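浅色木质台面的日常维护与台面物品摆放

适用范围:厨房备餐台、家用餐桌及工作间轻载木台面,材质为浅色实木拼板或集成材,表面为硬蜡油、矿物油或水性哑光漆。深色染色面、高光钢琴漆面、贴皮板不在本页讨论之列。文中操作次序由Heriberto Alvarado整理,油面部分经Khalil Jaber校改。

一、先判断表面处理方式

维护方法取决于表面处理,而不取决于木种。判断步骤如下。

在台面不显眼处滴一滴清水,静置十分钟后擦去。水珠保持圆形,擦后无痕,表面为漆面或状态良好的硬蜡油面。水珠摊开,擦后留下略深的圆斑,且数小时内自行消退,表面为油面,油层已偏薄。水滴直接渗入,木纹迅速变深,表面接近裸木,应先补油再投入使用。

漆面与硬蜡油面外观接近。区分方法是用指甲在台面背面边缘轻刮:漆面有成膜感,刮下物呈薄片或粉末;蜡油面刮下物呈软质碎屑。背面未做处理的台面不适用此法,可查购买记录或询问供货方。

二手台面常有多次翻新,正面中部与边缘的处理可能不同。此类台面应在中部、边缘、靠水槽一侧各测一次,以吸水最快的一处作为维护依据。

二、日常清洁

1. 干清。先用软毛刷或干布清除碎屑、盐粒、糖粒。颗粒物未清除就湿擦,会在哑光面上留下细划痕,浅色木材上侧光可见。

2. 湿清。超细纤维布浸温水后拧至不滴水,沿木纹方向擦拭。横纹擦拭会把污物推入拼缝。

3. 去油。中性洗洁精稀释后使用,布上见少量泡沫即可。不使用小苏打糊、含氯漂白剂、氨水类玻璃清洁剂。小苏打呈弱碱性,会使含单宁的木材局部变暗。

4. 收水。湿清后立即用干布收一遍,拼缝处沿缝方向单独收一次。

5. 通风。收水后三十分钟内不铺桌布,不放平底托盘。

白醋溶液可用于去除轻微水垢,但停留时间不超过一分钟,之后须用清水复擦。油面不用醋。

三、拼缝与边缘

拼板台面的主要积污位置是板间拼缝和前沿下缘。拼缝清洁使用软毛牙刷或竹签包薄布,不用金属刀尖。刀尖会挑断缝边纤维,此后该处吸水加快,颜色先于周围变深。

拼缝宽度随季节变化属正常现象。室内采暖期空气干燥,缝宽增大;雨季则收窄。采暖期出现的细缝不要急于填补,至次年湿度回升后再行判断。若缝两侧出现高差,手指横向划过有明显台阶感,应检查台面下方固定件是否允许木板横向移动。腰形孔配垫圈是常用做法,圆孔加死拧螺丝会限制胀缩,时间一长即翘曲或开裂。

台面前沿每天与衣物、手臂接触,油层消耗快。前沿的补油次数应比中部多一倍。

印在木面上的字样或标记,清洁时只用微湿布按压,不来回擦。酒精、松香水、百洁布都会使印迹变淡或脱落。需要补油时,油布绕开印迹,边界处用干布收净。

四、常见污渍处理

水渍白圈:多见于漆面,由潮气进入漆膜所致。用吹风机低温档距台面二十厘米移动加热,每次不超过一分钟,间隔后重复。无效时用少量家具蜡沿木纹擦拭。

水渍深圈:多见于油面。待完全干燥后,用320目砂纸沿木纹轻磨,范围略大于污渍,随后补油。

胡萝卜、姜黄、番茄类色渍:色素多为脂溶性,清水无效。先用布蘸少量食用油或矿物油抹开,再以中性洗洁精去油,最后收水。残余淡黄色可置于散射日光下数日,多数会减退。浅色木材上此类色渍最明显,切配此类食材时应垫砧板。

酱油、醋、茶渍:须在数分钟内处理。已渗入的茶渍与单宁反应后呈灰黑色,可用草酸稀溶液局部处理,戴手套,处理后以清水复擦多遍。含印刷标记的区域禁用。

豆制品浆水、海绵渗水:浆水含蛋白质,干后发黏并变黄。用温水浸湿的布敷两分钟后擦除,不用热水,热水会使蛋白质凝固在木纹中。海绵不得直接搁在木面上,须放沥水架。

蜡滴:冷却后用塑料刮片平推去除,残留部分垫吸水纸,以低温熨斗吸出。

五、台面分区

分区的目的是让水、油、热、硬物各自落在可控位置。以单人操作的台面为例,按用途分为以下几处。

湿区:靠近水槽一侧,放沥水架、海绵、抹布。此处台面须铺防水垫,垫子每晚竖起晾干。

备料区:台面正中,砧板及当下使用的碗、杯。此区在操作间隙应能一次清空。

调味区:后沿或侧边,小瓶集中立放于带边托盘内。瓶底油圈是木台面上最常见的环形污渍来源。高窄瓶重心高,不放在前沿及手肘活动范围内。

非食品区:手机、遥控器、钥匙等。此类物品表面带菌量高,且硬边易在软木种上压出凹痕,应固定在离备料区最远的一角,或直接移出台面。

小台面无法做到完全分区时,优先保证两条:湿物与木面之间有隔离层;前沿留出一掌宽的空边。 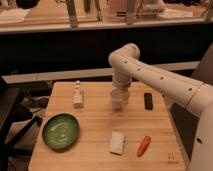 碗具与杯具的放置另有几点要求。上釉陶瓷碗的底足一般不施釉,露胎部分粗糙,在哑光面上拖动会留下灰白色弧形划痕。移动时应垂直提起再放下。底足特别粗糙的,可用细水磨砂纸蘸水打圈磨平,洗净晾干后使用。Czerwiński系列的碗足较窄,对木面压强大,盛满后建议加垫。

杯具盛热饮时须用杯垫。软木垫吸水,潮湿后会把水分长时间保持在木面上,应两块轮换。硅胶垫不吸水,但长期不移动会在油面留下浅印,每晚收起即可。

杯碗从台面取放时,手的路径应避开高窄瓶。做法是把瓶类靠后,杯类居中,碗类靠侧,取用杯子时不需从瓶上方越过。左利手者将碗与调味区左右对调。

儿童仿真食物、木制蔬果玩具与真实食材不应混放在同一台面。玩具涂层多不耐油,与湿抹布接触后可能掉色,染到浅色木面。玩耍结束后单独装盒,台面按第二节流程清洁一遍后再备餐。

六、补油操作

油面台面在正常家用条件下每6个月补油一次,前沿每3个月一次。使用Skamusley硬蜡油或Culinance台面油均可,两者不混用。更换品牌前须将旧油层磨至均匀哑光。

操作条件:室温19℃以上,空气流通,无扬尘。台面提前清洁并干燥一夜。

步骤:

沿木纹用320目砂纸手工轻磨,除尘后用微湿布擦净,待干。

用无绒布蘸少量油,薄涂,边涂边推开。台面不应出现积油或明显湿亮区域。

静置十五分钟,用干净棉布沿木纹收油,直至手感不黏。拼缝内余油用折角的布逐条带出,残留油脂固化后呈黄色硬线,不易去除。

第一遍干燥十二小时后检查。吸收不均、局部发暗处补第二遍。通常2遍足够,多涂不会提高耐水性,只会延长干燥时间。

涂装后二十四小时内不放物品,一周内不湿擦。周五晚动手,周六复涂,可少占用备餐时间。

用过的油布应摊平晾干,或浸水后装入密闭金属罐。含干性油的布揉成团堆放会自行发热,有起火危险。

七、工具与耗材

超细纤维布,浅色,两块,一湿一干分开使用。深色布首次使用前单独洗涤,避免染色。

软毛牙刷一把,仅用于拼缝。

320目砂纸,配软木打磨块。不使用电动砂光机处理局部污渍,容易磨出凹坑。

带边托盘一只,内径以容纳常用小瓶为准。Stellell的164号浅盘边高合适,底部带四个胶脚,胶脚发黏后应更换。

毡垫若干,贴于常驻台面的器具底部。毡垫吸油后变硬,失去保护作用,最多可用到半年。

八、问题对照

补油后表面发黏:收油不彻底。用布蘸少量同品牌的油重新擦湿发黏处,五分钟后用力收干。

局部反复变深:检查下方是否有管路结露,或该处是否长期放置湿物。先排除水源,再做打磨。

台面整体变黄:浅色木材受光后的正常变化。长期不动的器具下方会留下浅色印,12月至次年春季日照角度低,靠窗一侧更明显。每隔数周调整器具位置可使颜色趋于一致。

压痕:木纤维未断时,可在凹处滴水,垫湿布,以熨斗中温短时加热,使纤维回弹。漆面慎用。纤维已断的压痕只能打磨或填补,填补料颜色选比木面略浅的一档,补油后会加深。

毛刺:清水擦拭后手感粗糙,为木纤维吸水竖起。干燥后用320目砂纸轻磨一遍,再补油。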